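Nectar mixing moves to the window table

Feeder season runs longer than most members expect, and the mixing has outgrown the sink counter. Starting this month, all liquid feed at the Jornell Nature Room is measured and bagged at the long table by the window. The counter stays free for washing up.

The orange mix goes to the oriole and butterfly stations on the Ruvar trail. It is sugar and water with food-grade coloring, made up to the strength printed on the card inside the cupboard door. We have had letters for and against the coloring. The stations will go over to a clear mix in January, when the current supply of color is used up. The hummingbird feeders by the entrance have always had clear mix and will not change.

Anyone on the feed rota should read the notes that follow, even if you have been doing this for years. A few of the steps are different from the summer sheet.

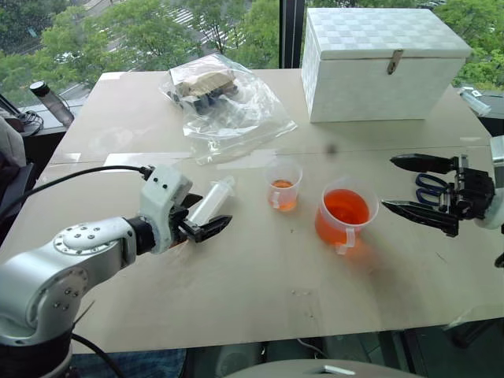 FEED ROOM NOTES

Mix the full batch in the larger measuring cup and use the smaller one for pouring off. Both are clear plastic with handles, so you can check the level from the side. Please don't swap in the glass jug from the kitchen. It belongs to the coffee group.

A full batch is 1,000 milliliters. Stir until no sugar is left on the bottom, then let it stand for 10 minutes before you draw any up.

Use a syringe for the small tube feeders. Pull the plunger back slowly to keep air out, and fill the tube from the bottom. The syringes are for feed only and live in the left drawer.

Clear plastic bags are for carrying filled tubes out to the trail. Snip a corner to drain a bag that has leaked, then throw it away. Scissors go back in the drawer with the syringes.

Wipe the tabletop when you finish, including the joint between the two panels. There is clear tape along part of it. If the tape lifts, tell the desk and leave the rest in place. Sugar that gets into the seam brings ants, and we had plenty of those in the summer.

Leftover mix keeps in the refrigerator for one week. Write the day on the lid.

SUPPLIES

We went through 1,736 feeder refills between the spring opening and the end of September, which used roughly 3,000 tube caps. Caps are on order from Enow and should be here before the next newsletter. Until then, rinse and reuse the ones in the tray.

Wubshet Hardware has set aside sugar for us at the back counter. Sign the book when you pick it up and bring the slip to the desk.

Posted Oct 18, 2018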